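The Swap

Jade Penner listed her apartment on Brumama in December, the week the heating bill came. The site asked for ten photos and a paragraph about herself. She wrote that she was tidy, that she had no pets, and that the bus stopped at the corner. Then she paid the membership fee and forgot about it until spring.

The first request came from a couple named Galli. They had a house in a village called Plidach, up a valley she had to look for twice on the map. They wanted her place for ten nights, and she could have theirs for the same ten. They had a score of 824 on the site, which put them near the top. Jade had no score at all. New members started with nothing and earned points when somebody slept in their bed and said so.

"We do not mind that you are new," Mrs. Galli wrote. "We were new also."

Jade read the house rules at the kitchen table. Water the tomatoes. Do not park by the well. The bedroom door sticks in wet weather, so lift and push. The key would be with the baker. She typed up her own rules and found she had only four, and one of them was about the toaster.

She spent the last evening clearing out drawers. It was strange work. She moved her letters to a box, and then moved the box to the trunk of her car, and then felt foolish and brought it back up. The medicine cabinet took an hour. She washed the sheets, bought new pillows, and put the good blanket on the guest side of the bed, the one with the gray flowers that her sister had given her.
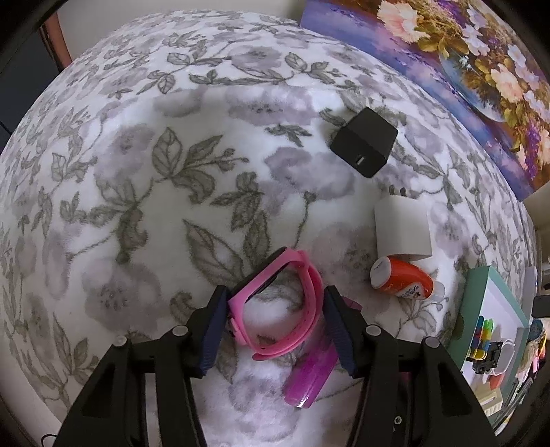

The pink wristband and the flowered blanket.

She left a note on the counter with the wireless password and the name of the downstairs neighbor. At the bottom she wrote 2022-04-22, because it seemed like the kind of note that should have a date.

The trip took most of a day. The baker in Plidach was a tall woman with flour up to her elbows. She handed over the key without asking for a name.

"You are the swap," she said.

"I am."

"Last year they swapped with a dentist. He looked at everybody's teeth."

The house was smaller than the photos had made it. The ceiling in the hall was low enough that Jade put a hand up to it. But it was clean, and there was soup in the refrigerator with a label on the lid, and the bedroom door stuck just as promised. She lifted and pushed.

For three days she did very little. She watered the tomatoes, which were still in trays on the windowsill. She walked to the well and back. On the shelf in the living room she found a row of guest books going back years, from before the Gallis had joined Brumama, when they used an older club called Tirer that sent out a printed catalog by mail. Each family had written a page. People complained about the door and praised the bread. One man had drawn a careful map of where the phone signal could be found, and it was still correct.

On the fourth night Mrs. Galli sent a message.

"Your neighbor came up to introduce himself. He stayed for dinner. He says he has lived under you for six years and you have never come down."

Jade looked at it for a while. She had written his name on the note from the label on his mailbox. She tried to think what his face was like and got as far as the glasses.

"Is he nice?" she wrote.

"He is very nice. He plays cards badly. Also, your toaster is fine. You must only hold the lever."

The next morning she bought two loaves instead of one and carried the second to the house across the lane, where an old man had been watching her come and go from his step. He took the bread and looked it over.

"You're the dentist?" he said.

"No. That was last year."

"Good." He went inside and came back with a second chair.

On the last day she washed the sheets and hung them behind the house. The Gallis had already left their review. It said the apartment was quiet and warm, and the bus was on time. They had given her the full number of points. Under that, in a box marked for private comments, Mrs. Galli had written that there was a casserole dish in the cupboard that belonged downstairs, and would Jade please take it back to him herself.

She opened the newest guest book, found the first clean page, and started with the door.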